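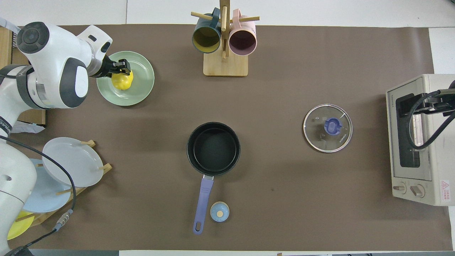

Shuttle transfers and guided entry at Dridstead: how the bookings work

I have now done the wetland reserve at Dridstead three times, twice on the packaged day tour and once under my own steam. The operator's page leaves out most of what I wanted to know beforehand, so these are my notes. Prices are omitted as they change each November.

Pickup

The package covers the transfer from Elham, the reserve entry and a guide for the morning walk. It does not cover the hide permit, which is sold separately at the gate and is limited to 30 people per session. If you want the hide, book it before you book the shuttle. The two systems do not talk to each other, and a confirmed seat on the bus gives you no claim on a permit.

Pickup is from the motel forecourts on the main road. The driver works south to north, so the Suksawat guesthouse is the last stop and has the shortest ride. Staying at the southern end adds 17 minutes each way. The vehicle is a small coach with decent air conditioning and poor legroom. Luggage goes in a trailer, and anything you want during the drive should come on board with you. That includes binoculars — the trailer is not opened until the gate.

The walk

Our guide on the second visit was Sombat Intarasuk, who has led the morning group for several seasons and keeps to a steady pace. The route is a loop on boardwalk and compacted gravel, flat apart from one ramp at the sluice. The boardwalk has no handrail on the western side. Groups are capped at a dozen, and the cap was observed on both of my tours.

Commentary covers water management first and birds second. I prefer that order. The reserve is fed through a set of adjustable weirs, and once you understand which cells are being drawn down, you know where the waders will be. Nattawut Ratanaporn, with whom I shared a seat on the way out, would have liked more time on the raptors and told the guide so. We got an extra stop at the dead red gums and two whistling kites.

The sign at the entrance gives a peak count of 1,000 ibis. I have no way of checking that. I saw perhaps a tenth of it, in the far cell, mostly asleep.

Going independently

The gravel road in is fine for an ordinary car when dry. After rain, ring first. The car park holds some 100 vehicles and was less than half full at opening. Entry without a guide is cheaper, but the inner loop is closed to unaccompanied visitors until midday, by which time the heat haze makes a spotting scope close to useless. For a single visit I would take the package. For a second, drive yourself and stay for the late afternoon, when the inner loop is open and the coaches have left.

Food and water

There is a kiosk. It sells pies, iced coffee and sunscreen, and shuts without much warning. Drinking water is available at the toilet block only. The picnic shelters face west and are unpleasant after two.

Cancellations

Full refund up to two days out, half after that, nothing on the day. I tested the middle case. The refund came through in a week, less a card fee that was not mentioned in the terms.

Next trip is the Plendero side, where I am told the track has been regraded as far as the second gate. I will be taking the ute.

4 comments | 17 shares

© Gillespie Forsyth | Contact | Back to top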